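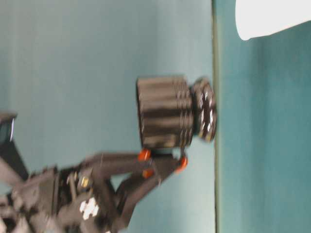 SKULOVBRIDGE, 25 April 2024 -- A small automation firm here says its robot arm can now pick up most of what it finds on a kitchen counter. Whether it can be trusted to clear one is a different matter, according to the people running the trial.

Nalix, which makes sorting equipment for warehouses, has spent the spring testing whether the same kind of arm can handle chores in homes and small shops. The list is short and dull on purpose: put cups away, move jars from one side of a counter to the other, set items upright on a shelf, wipe a surface. Each job is given to the arm many times over, with the item turned a different way at each start.

The company released its first set of results this week. Out of 1,515 tries, the arm dropped the item or failed to get hold of it 243 times. Round and ribbed items were among the hardest, the report says, along with anything that rolls. Boxes gave the least trouble.

Speed is the other weak point. Moving a single cup from counter to shelf took the arm about 35 seconds, not counting tries that had to be started over. Most people do it without breaking off a conversation.

Cups have taken up more of the schedule than planned. A cup can be held by the rim, the body or the handle, and the best choice depends on how it is standing and where it has to go next. A grip that works for lifting may be wrong for hanging the cup on a hook or fitting it into a dish rack. Nalix says the arm picks the right grip more often than it did at the start of the year but still changes its approach late, which costs time.
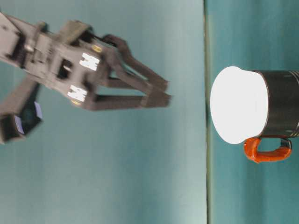
Ishbel Tosh said she would not want the arm in her own kitchen yet, though she could see it working in a shop after closing. "At home things are never where you left them," she said. "In a shop you can at least decide where the cups go and keep them there." She added that a machine that does a job correctly five times and then knocks something over on the sixth still needs a person in the room, and that the person might as well do the job.

Moncrieff, a housewares store on the east side of town, has agreed to let Nalix set up an arm in its stock room in June. The arm will unpack small goods and place them on a cart for staff to shelve. It will not work on the sales floor or during opening hours. The store said no jobs would be cut as part of the test and that staff can switch the machine off at any time.

The stock room trial will be limited to dry goods. Glass is out, and so is anything heavier than a full jar. Wiping has also been dropped from the plan. In the spring tests the arm could follow a flat surface well enough, but it often left crumbs along edges and in corners, and it had no good way to tell whether a spot was clean.

A second firm, Jovitz, is writing the software that tells the arm which item to take first. That part has caused fewer problems than the gripping itself, the report says, except when items are stacked or touching.

Nalix has not set a price or a sale date and says it has no home product planned. The firm will decide after the store trial whether to go on with household chores or return to warehouse work only. Results from the stock room are to be published in full, including the failed tries.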